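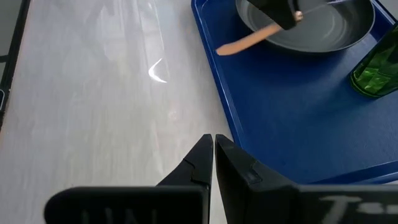
Home Courses Student Work Reports Forum Archive Contact

Starter Choice and Team Balance in a Small Fan-Made Monster Game

Final report, Game Studies project course

1. Background

Durnix is a free monster-collecting game made by fans of the genre and played in a web browser. The player picks one of three starters in the village of Pidholm, walks a fixed route with tall grass and trainers on it, and reaches the first arena in the town of Zastinstead. The arena leader has a team of two. Most players who quit the game quit before beating that leader, at least going by the complaints on the game's message board.

The three starters are Cindrel (fire), Mossop (plant) and Brookit (water). Players on the board argue over which one is best. The usual claim is that Mossop is the easy choice because the first arena is a rock arena, and that Cindrel is for people who want a hard start. I wanted to check whether this holds up when the same route is played many times in the same way, and whether the gap is large enough that the game should be changed.

The project question was: how much does the choice of starter affect the difficulty of the game up to the first arena?

2. Method

I played the opening of Durnix 60 times, 20 times with each starter. A run began with a new save file in Pidholm and ended when the arena leader in Zastinstead was beaten. If I lost to the leader, I went back to the healing house, returned to the arena and tried again, and the extra attempt was written down.

To keep the runs comparable I used these rules:

- No monster other than the starter could be used in the arena.
- All trainers on the route had to be fought, in the order they appear.
- Wild battles were allowed only if they could not be avoided.
- No healing items inside the arena. Items on the route were allowed.
- The game was played at normal speed with battle animations off.

For every run I recorded the starter's level on entering the arena, the number of attempts needed to beat the leader, and the number of times the starter fainted on the route. I kept the log in a spreadsheet, one row per run.

I alternated the starters from run to run. In my first plan I was going to finish all the Cindrel runs before moving on to Mossop, but by then I would have known the route better and the later starters would have looked easier than they are. Alternating does not remove this problem but it spreads it evenly.

I played three practice runs before starting the log, one with each starter. They are not included in the results.

3. Results

Mossop was the easiest starter in the arena. It beat the leader on the first attempt in every run. The plant move it learns on the way to Zastinstead does double damage to both of the leader's monsters, and the leader has nothing that does extra damage back.

Brookit also did well. It lost the first attempt in 2 of its runs. Both losses came from the same thing: the leader's second monster used its defense move several turns in a row and Brookit ran out of uses of its water move. After that it only had Tackle, and Tackle does very little to a rock type.

Cindrel lost the first attempt in 7 runs. In most of those it won the second time. Fire moves do half damage to rock monsters in Durnix, so the fight is long and there are more turns in which something can go wrong. The wins mostly came from using Smoke early and lowering the leader's accuracy.

The route itself gave a different picture. Mossop fainted on the route more often than either of the others. Two of the route trainers use bug and bird monsters, and Mossop is weak to both. Cindrel hardly had any trouble before the arena. Brookit was in between.

Entry levels were close for all three. This is what I expected, as the experience on the route is fixed apart from the wild battles, and those were kept to a minimum.

4. Discussion

The message board is right that Mossop has the advantage in the arena. It leaves out that Mossop has the hardest time getting there. A player who faints on the route loses some money and has to walk back, and that can be more annoying than losing to a leader, where the healing house is next door.

The claim that Cindrel is only for experts is not well supported by these runs. It won on the first attempt more often than it lost, using only the starter, which is a restriction most players would never put on themselves. In ordinary play there is a wild plant monster in the grass outside Pidholm. Anyone who catches it has an answer to the arena regardless of starter. I did not test this, and it would be the first thing to try in a longer study.

I think the difference between how the starters are talked about and how they perform comes from the type chart. Players look at the chart, see fire against rock, and stop there. The chart says nothing about Smoke, about how often a move can be used, or about the order of trainers on the route.

For the designers, the one change I would suggest is to Brookit. Running out of water moves against an opponent who keeps raising its defense is not interesting to play, and there was no decision I could have made inside the fight to avoid it. Raising the number of uses of the first water move would fix this without changing the rest of the game. I would leave Cindrel and Mossop as they are.

5. Limitations

All of the runs were played by one person who knew the leader's team in advance. A new player would probably lose more often with all three starters, and the gaps between them might be different.

Durnix was updated once during the project. The patch notes only list text corrections and a fix to the map screen, and I saw no change in battle behavior, but I could not check the code.

The rule against using a second monster makes the arena harder than it is for real players. I kept it because otherwise the results would mostly have measured which wild monsters showed up.

Fainting on the route depends partly on critical hits. I wrote down critical hits at first but stopped because it slowed the runs too much, so I cannot say how much of Mossop's trouble was bad luck.

6. What I would do differently

I would write down the number of turns in each leader fight. I have a clear memory of the Cindrel fights being long but nothing in the log to show it. I would also ask a few people who have never played Durnix to play the opening once with a starter of their own choice, without any extra rules, and compare their losses with mine.

The log and the rules sheet were handed in with this report. The spreadsheet has a second tab with notes on individual runs, which are short and in places only make sense next to the map of the route.

Ackermann
Game Studies project course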